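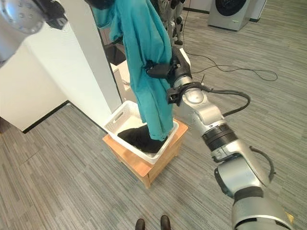

Unexpected stops on a work trip?

iolanda_b
My firm sent me up to Tindall for two days in October, and I went in expecting parking lots and a hotel breakfast. Then I took a wrong turn and ended up at the sweetest little lake, with a ferry that only holds a few cars! I rode it over and back just because. Does anybody else go hunting for these things?

Ubaldo Marino
Oh, I love that ferry. I have to disagree about the breakfast, though -- the waffles at the Namar are worth the trip all by themselves.

dimas_w
Waffles, sure, but the ferry is overrated, if you ask me. I waited almost 2 hours, and you can drive around the lake in less time than that. 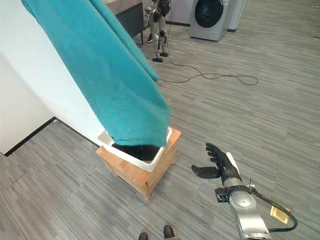
akosua.ankrah
Dimas, you're missing the point, dear, the waiting is the nice part! I pack light for these trips, so I always end up washing something in the hotel sink. Wash-and-dry time is shorter than your ferry wait, I'll give you that. But I sat on the dock with a peach and talked with a retired mailman, and I still think of him.

dimas_w
Okay, okay. Next time I'll bring a peach.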